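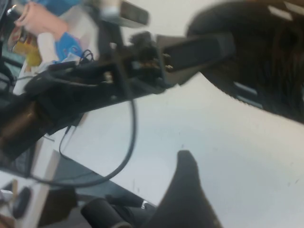 A black robotic arm over a white tabletop.

Curkgate bus waits, data card

Passenger-reported waiting times at 79 stops in Curkgate, gathered by text message. 3000 rows, one per wait. Compiled by Vesela Popescu. Last changed 25 Jun 2019.

Read this before you draw a chart. People text in when they are annoyed, so short waits are badly under-reported. I would not use the mean for anything. Luvance, who run the routes, publish a punctuality score, and I don't trust that either: a cancelled bus doesn't count as late in it.

Files
waits.csv: stop, route, minutes, date
stops.csv: stop names and positions

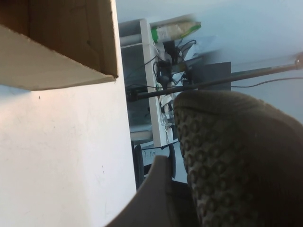

Minutes are as typed by the sender. Anyone who waits 5 minutes seems to write 5, and anyone who waits 13 writes 15. I have left these alone. The Skalach route was renumbered in August and both numbers appear, sometimes for the same bus.

Known faults
Dumitrescu Road has two stops with the same name. Senders rarely said which.
Night buses are almost missing.

Corrections are welcome if you can say where they come from.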